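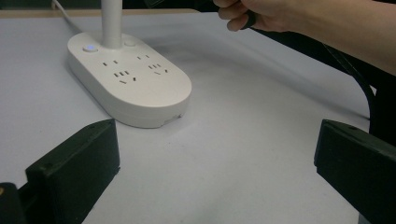
I have been using Vimcombe for most of a season now, and I promised Theano Athanasiadis I would write it up properly instead of grumbling about it over lunch, so here goes. It's a labeling and review tool for manipulation recordings. You load your takes, scrub through them, mark where each stage of the task begins and ends, tag the parts you care about, and send the result off to whatever trains your policy. We bought three seats for our little group in Cletham, and I've probably spent more hours in it than anyone.

First, the good part, and it is very good: the timeline. I came from Alexiou, where every mark you made had to be typed in as a number, and I cannot tell you how nice it is to just drag an edge until it sits where the fingers close. The keyboard shortcuts are sensible, the left hand never has to leave home, and once you've got the rhythm you can get through 67 takes before lunch with time for a second coffee.

The tracker deserves its own paragraph. Click on a thing once and it follows that thing through the take, drawing an outline as it goes. On boxes, mugs and bright plastic parts I hardly ever have to correct it. Our plug and socket work is harder, and that's what I really wanted to test. A white power strip on a pale tabletop is about as unfriendly as it gets, and the first outline I got took in a good piece of the shadow along the front edge and called it housing. Two corrections fixed that one. The sockets were worse (small dark slots, all much alike, and the layout repeated side by side), and the tracker likes to hop from one outlet group to its neighbor when a hand passes over. I ended up anchoring on the blue light in the button, which it holds beautifully, and setting the sockets as fixed offsets from that. It works, though I wish the manual had suggested it!

Cables are the weak spot. A black cable hanging in a long curve and passing behind a black gripper finger gets merged with the finger nearly every time, and there is no "these are two different things" button. Vasiliki Karras wrote us a small script that splits them by motion, and it helps some. The people at Viltmont, who make the software, told me by email that a proper fix is planned for June. I'd like to believe them, and to be fair they did answer within the day.

A few smaller things, in no special order. Export is quick, but it drops your tags without warning if a name has a space in it. Undo goes back 18 steps and then stops, an odd place to stop. The dark theme is lovely. The stage suggestions ("approach," "grasp," "insert") are right often enough that I leave them on, but check "insert" every time — it tends to start far too early.

Would I buy it again? Yes, for rigid objects without a second thought, and for cable work with your own script standing by. Four stars out of five from me, and I'll come back and edit this once I've tried the June release.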